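Hilwood Hall, kitchen and back rooms
Monthly safety walk-round, October, with comments

Walked by Ravinder Petrenko, starting at half past nine in the morning and finishing rather later than I meant to, as there was a pot of tea halfway through. Everything is marked OK, WATCH or ACTION. I've written more than the form has room for, as usual, so please do read the comments as well as the marks!
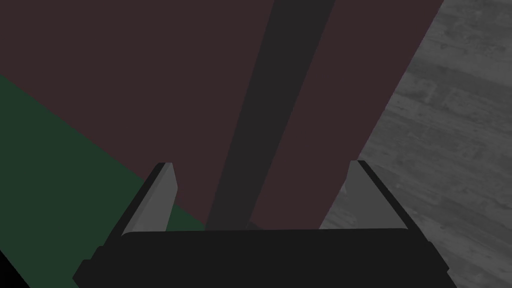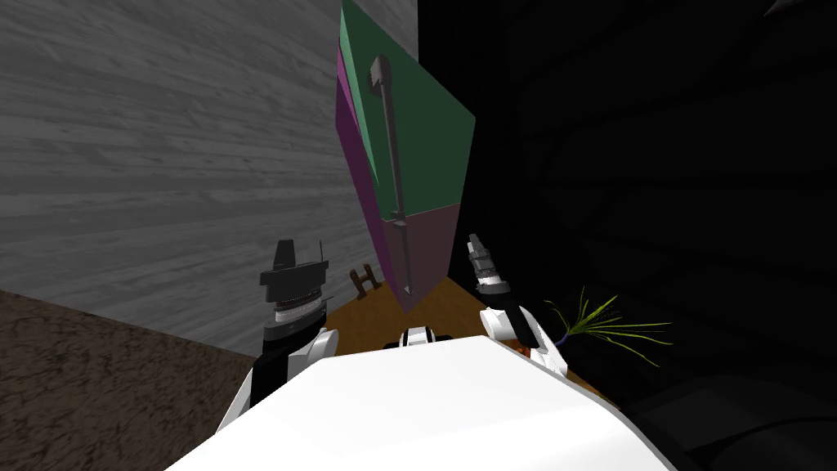
1. Front entrance and porch

Door opens fully and closes on its own: OK
Mat flat, no curled corners: WATCH
Outside light working: OK

The mat is lying flat at the moment but the corner nearest the hinge has started to go soft and I can see it lifting by Christmas. If anyone is passing a carpet shop and sees an offcut of the heavy ribbed stuff, please buy it and give me the receipt. The new door closer is lovely, by the way. It used to slam hard enough to rattle the noticeboard and now it comes to with a sort of sigh.

2. Corridor and fire exits

Exit signs lit: OK
Corridor clear to full width: ACTION
Push bar on back door moves freely: OK
Extinguishers in place, pins and tags present: OK

I'm sorry to bring up the stacking chairs again. I do know they get left in the corridor after the lunch club because the store cupboard is awkward when your arms are full, and I've done it myself. But the corridor has to be kept clear all the way along, and on my walk there were two stacks by the noticeboard and a folded pushchair behind them. I've moved the chairs into the store. The pushchair is in the office, so if it's yours, just ask.

3. Kitchen

Hob and oven knobs all present and turning off properly: OK
Fire blanket on hook: OK
Fridge temperature written up daily: WATCH
Knives in the drawer and not in the sink: OK
Floor in good order: ACTION
First aid box complete: ACTION

The fridge sheet has gaps again. The fridge itself is behaving (it was at four degrees when I looked) but a blank square tells us nothing, and the inspector last time was kind but quite firm about it. There's a pen on a string now. Please leave the pen on the string.

One of the floor tiles by the dishwasher has cracked right across and is starting to rock. I've put tape over it, and that will do for a fortnight if we're careful. Girard have been asked to come and price it, and while they're here I'd like them to look at the sealant behind the big sink, where it's gone black.

First aid box: no blue plasters left at all, and the burn gel is out of date. I've ordered 200 plasters, which sounds a great many, but you would be surprised how we get through them in the jam season. The gel is on the same order.

4. Hot water and heating

Boiler pressure in the green: OK
Hot tap warning signs up: OK
Radiator guards firm: WATCH
Carbon monoxide alarm tested: OK

The guard under the long window in the side room wobbles if you lean on it, and children do lean on it. I've tightened what I could reach with my own screwdriver but one of the wall plugs has lost its grip and wants replacing with a longer one. Not a big job for somebody with a drill.

I ran the taps in the back washroom for two minutes each, as we're meant to with the ones that hardly get used. Whoever has been doing it in between and initialling the sheet, thank you very much, it's a great help.

5. Electrics

Plugs and leads, looked over by eye: ACTION
No extension leads plugged into other extension leads: OK
Portable appliance stickers in date: WATCH
Emergency lights come on with the test key: OK

The tea urn has been taken out of use. It's the old Tresitz one, with the dent, and the flex has worn through its outer cover just where it goes into the base. I know people are fond of it and it makes a better cup than the new one, but please don't bring it back out of the cupboard. I've tied a label on the handle. If it can be mended for a sensible price I'll be the first to cheer.

Stickers run out next month on the vacuum cleaner, the projector and both fan heaters. I'm getting them all booked in together to save paying for two visits.

6. Steps, ladders and store

Stepladder feet and locking bar sound: OK
Heavy things on low shelves: ACTION
Cleaning products locked away: OK

The harvest supper boxes have gone back on the top shelf, full of crockery. I weighed one on the parcel scales out of curiosity and had to sit down! They live on the floor level from now on, and the paper tablecloths can go up high in their place. That top shelf was only ever put up for light things.

7. Outside

Bins closed and away from the wall: OK
Path free of moss and leaves: WATCH
Handrail on ramp firm: OK
Grit bin filled: ACTION

Leaves are coming down fast now from the Otau side, and the slope by the bicycle rack gets very slippery with them. Five minutes with a broom at the start of a session makes all the difference. The grit bin has a crisp packet in it and not much else. The contract price for the delivery is on my desk and wants a second signature.

Carried over from last time

Loose coat hook in the cloakroom: done
Missing bulb over the stage steps: done, and a spare bought
Gate latch: still sticking, moved to next month
Accident book: new one started, kept in the office, second drawer down

Please put your initials next to anything you're happy to take on. The gate latch really only needs oil and a bit of patience.

R. Petrenko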